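About Makar

Home / Services / About us / Book a visit

We help small firms find out whether a robot arm is any use to them. Quite often the answer is no, and we have learned to invoice for that as well.

Makar was set up by Zarmeena Bhutto and Trevor Thibodeau, who had spent several years selling automation to people who already had too much of it. Trevor handled the machines, Zarmeena handled the customers, and both of them handled the phone calls that came in March, when the budgets ran out and the arms had been parked under dust covers. They thought there might be a living in going round before the purchase order and asking a few dull questions. So far there is.

What we sell

Our main service is called Rashidi. You send us a box of whatever you need picked up, sorted or put down again, and we spend three weeks teaching an arm to do it on our bench. You get the recordings, the failures as well as the successes, and a written report in plain words with a number at the end. The number is how often it worked. We don't round it up.

Wornia is the smaller one, for firms that already own an arm and would like it to earn its keep. We come to you, look at the lighting, move the table (it is nearly always the table) and train whoever on your staff drew the short straw. They tend to end up rather fond of the thing.

There was a third service, Stiltetti, which involved a mobile base and a ramp. We don't offer it at present.

How we work

Every job starts with a person steering the arm by hand, over and over, until there are enough good tries for the software to learn from. A typical Rashidi job takes over 200 of these. The longest, for a bakery supplier with strong views on bread rolls, took 922, and Sharon Chege did most of them. She has asked for this to be mentioned.

Before we touch a customer's goods we warm up on toy groceries. They're cheap and they don't go off, and a dropped banana upsets no one.

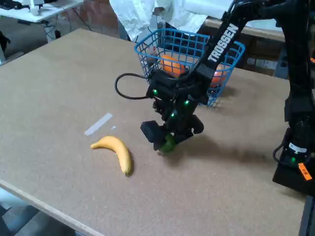
Once the arm manages the easy things we bring in yours, and the success rate falls through the floor for a few days. Customers who visit during this stage are given biscuits. By the third week we usually know whether it's worth going on, and if it isn't you'll hear it from Zarmeena, who is good at bad news.

Who we are

Zarmeena Bhutto -- director, reports, bad news
Trevor Thibodeau -- director, hardware, cables
Faraji Mabula -- software and training runs
Sharon Chege -- lead operator
Zane Ķēniņš -- site visits and Wornia bookings

We don't make arms and we take no commission from anyone who does. If you'd like to come and see the bench, write to Zane and say what you want picked up. Please don't post it before she replies. We still have the eels to think about.

Page last updated May 27, 2025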